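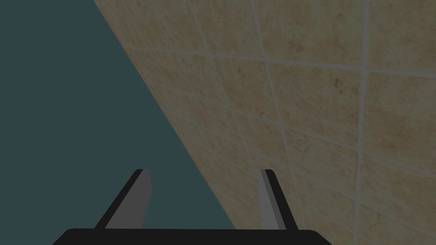 Re: wrist view ablation, texture question

On the Plirnov list, Kadir Ertürk wrote:
> Did you randomize the wall tiles in the wrist camera runs, or only
> the table objects? Our policy drifts when a wall fills the view.

Kadir,

Only the objects at first. The render at the top has the beige tile we kept fixed for the first 1054 episodes. With the gripper open and nothing in it, the policy has little to go on except the grout lines and that teal surface.

Lihua then retrained with 143 wall textures and 3 seeds, 3000 episodes each. Drift near walls fell by almost half – grasp success stayed the same. We haven't tried changing the lighting yet.

Configs are in the Kultar repo under wrist_tex. Fumiko can add you if you don't have access.

Aoi Hamada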